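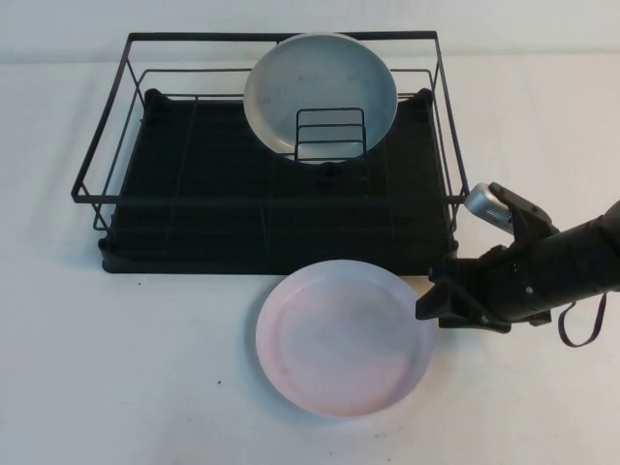 Loading a Wire Dish Rack with Plastic Plates and Bowls

Posted Nov 9, 2018 by Kohei Furukawa
Filed under: Kitchen, Drying and Storage

This procedure covers a single-level wire rack with a separate drip tray. It was written for the staff kitchen at Ulwood, where plastic dishes are washed by hand and air dried. It applies with small changes to any open wire rack of similar construction. Plastic holds less heat than ceramic after a hot rinse, so water that does not run off stays where it is. Position in the rack matters more than time in the rack.

What you need

A wire rack with a drip tray
A plate holder, clipped or standing, that fits inside the rack
A soft sponge and a nonabrasive dish soap
A lint-free towel for rims and foot rings
3 square feet of clear counter next to the sink

Setting up the rack

1. Wipe the counter and put the drip tray down first. The tray should sit flat on all four corners. If it rocks, check underneath for crumbs before blaming the tray.

2. Lower the wire frame onto the tray. Press down on each corner in turn. The lower rail should not ride up on the lip of the tray.

3. Set the plate holder toward the back. Plates are the tallest items when standing, and at the back they do not block access to anything else. Leave enough room for the plate to lean without pushing on the wall.

4. Keep the counter in front of the rack free for staging. Rinsed pieces can lie flat there for a moment while a slot is cleared, but should not be left to dry that way.

Loading plates

Stand each plate on its edge in the holder with the eating surface facing forward and a slight backward lean. Start with the largest. One plate per slot. Two plates sharing a slot will touch across most of their surface and trap a film of water between them.

Light plates such as the Akent 455 tend to shift when the next piece goes in. Load from the back so that you do not reach over pieces already standing.

Checking bowls before they go in

Inspect the inside of each bowl after rinsing. Tilt it toward the light and turn it slowly. Tilting shows up specks and surface marks that are hard to see with the bowl flat on the counter.
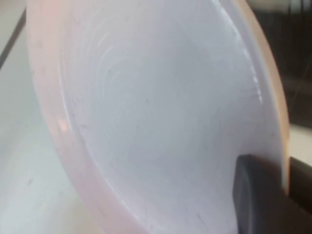

Bowl interior at close range, with fine circular marks and a few small dark specks.

Specks that move under a fingertip are debris. Rinse again. Specks that do not move may be food residue or may be in the plastic itself. Go over them once with the soft side of the sponge. If there is no change, leave them. Scouring pads remove very little and roughen the surrounding surface, and a rough surface drains slowly and stains sooner.

Loading bowls

1. Shake the bowl once over the sink.

2. Hold it by the rim, with the thumb or fingers just inside the edge. Avoid gripping by the base. A wet base is slippery and gives poor control of the angle.
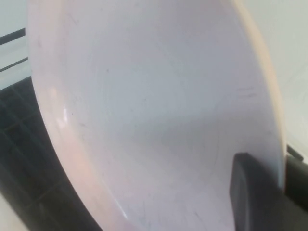
3. Turn the bowl as you lower it, so that it arrives in the rack already tilted. A steep angle is best, 60 degrees or more from level. The rim should rest on the wires at two points only. Fully upside down is acceptable, but the foot ring then holds a small pool and has to be toweled.

4. Leave a finger's width between bowls. Nested bowls do not dry.

Unloading

Take bowls out first, then plates. Run a dry finger along the rim of each piece before stacking it. Any dampness there means the piece goes back. Empty the drip tray, wash it with soap, and stand it on its long side to dry.

Notes

Senthil Iyengar asked whether the Drimama insert (part 1272) can replace the standard plate holder. It fits, but its slots are cut for thicker plates and thin plastic leans too far. The Yang holder we switched to in April has given no trouble.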